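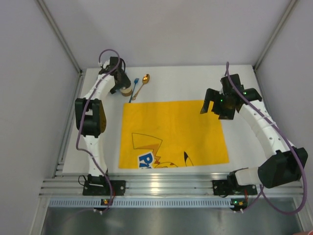 A yellow cloth with printed artwork along its near side.

The Overnight Number Is Not Your Friend

Every January the networks hold their press days, and every January somebody on a stage tells a room of reporters that the ratings don't mean what they used to. Fine. Then, before lunch, the same people send out a release bragging about the ratings.

I have been reading these releases since 2000, and the one that landed last month from Sareo is a beauty. The streamer says its courtroom drama Cornmont was "sampled" by more homes in its first 7 days than any other new show it has launched. Sampled by whom, and for how long? The release doesn't say. I asked. A spokesman pointed me back to the release.

Efren Tan spent years buying ad time for regional car dealers, and he has a rule for this sort of language. If the verb is "watched," he reads on. If it is "sampled," "reached" or "engaged with," he wants to see the footnote. Cornmont's footnote puts the bar at two minutes. I have spent longer than that looking for the remote.

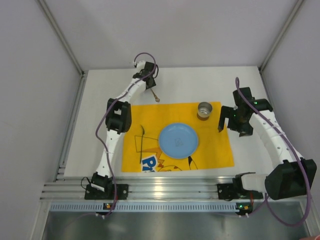

Last updated: November 10, 2024

None of this makes the show a flop. It may be doing very well. The trouble is that we can't tell, and the company that can has every reason to pick the kindest measure it can find. Old overnight ratings were crude, and they missed a lot of people, but the same yardstick was held up to everybody. A bad night looked like a bad night.

Yoshinori Nakajima, who produced the family comedy Parkell for cable, remembers getting the bad news by phone at breakfast. "You knew by eight," he told me. "Now I have a show in its second season and I couldn't tell you if anybody finishes an episode." He was given a dashboard. It had an arrow on it — pointing up — and no number beside the arrow.

The fix being passed around this fall is a shared measure that would count a viewing only after about half an episode. Two streamers are said to be interested. Sareo wouldn't tell me if it is one of them, and I'd want to see a signature before I believed either. Meanwhile Cornmont has been renewed, and the renewal release calls it a global hit. There's no footnote on that one.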